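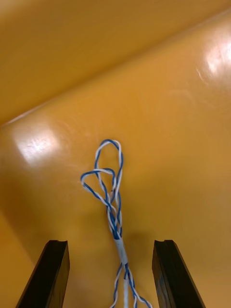
Apr 15, 2023

Fullscreen on the old adventure engine finally works on the laptop, and I want to get it all down before I forget which of the hundred things I tried did it! The short version: the game was asking for a 320 by 200 picture and the display was handing it a mode that didn't exist, so it sat there as a tiny window in a sea of black. First I went after the cable to the second monitor, because I always suspect cables. I've had too many evenings eaten by a bad pair, the thin twisted kind like the blue-and-white one on the orange surface, and I can't look at one any more without wanting to put a meter on it. The cable was fine. I swapped it twice anyway.

What fixed it was the scaler setting. In the config file for Kerekes (Tatsuya's fork of the engine, the build from last August) there's a line for stretch mode, and it was set to "center". Center means exactly that: draw the game at its own size and leave the rest alone. Set it to "fit" and restart the whole program. Reloading the game from the launcher isn't enough, it keeps the old window. I lost most of an hour to that.

Then aspect correction. With it off, everyone looks short and wide, and the moon in the opening of Zusono is an egg. With it on, the moon is round and the whole thing looks the way I remember it from my cousin's tube monitor. I sat and watched the intro three times. The water shimmer is just color cycling, a few palette entries chasing each other, and it still looks wonderful.

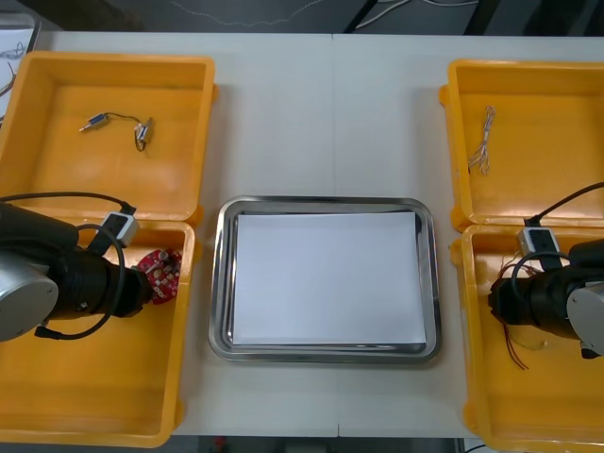 Sound was next. Music played but the speech crackled on every line longer than a few words. Bumped the audio buffer one step at a time and restarted between each. Two steps up and the crackle was gone, with no lag that I can hear on the door sounds, which are the ones that show it first. Daichi says his machine needs three steps, so don't copy my number blindly.

Save files! This is the part I was dreading. Daichi had a folder of old saves from the Cetbridge release and I wanted them to load in ours. They didn't, at first. The header is 17 bytes longer in the Cetbridge version, and our loader was reading the room number out of the middle of the player's name. I wrote a small script to skip the extra bytes and check the result before writing anything. Total for the folder:

saves found: 1,285
converted and loading: all but 17
(yes, the same number as the header, and yes, I spent a while being suspicious of that)

The leftovers are all from the harbor chapter. My guess is the inventory table grew there, but I haven't opened one up in the hex viewer yet. Tatsuya thinks it's a flag for the disk swap. We have a small bet on.

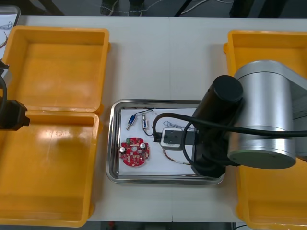 Controller: works, mostly. The cursor drifts up and left when the stick is at rest, so I set the dead zone to 2,908. Anything under that and it creeps. Walking feels great from the couch, but the verb menu is miserable with a stick. I'd like to try putting the verbs on the shoulder buttons - Furnevau does it that way in their remake and it's so much nicer.

Cursor speed at 400 feels right on the big screen and much too twitchy on the laptop. Could we store that per display? The display name is already in the log, so it ought to be easy to key off it. Tatsuya, if you read this before I ask you, please say yes.

To do:
- open one of the harbor saves and look at the inventory table
- put the stretch mode note in the readme, right at the top
- send Daichi the conversion script (with the backup option ON)
- try the verb buttons
- play the swamp chapter start to finish, for testing purposes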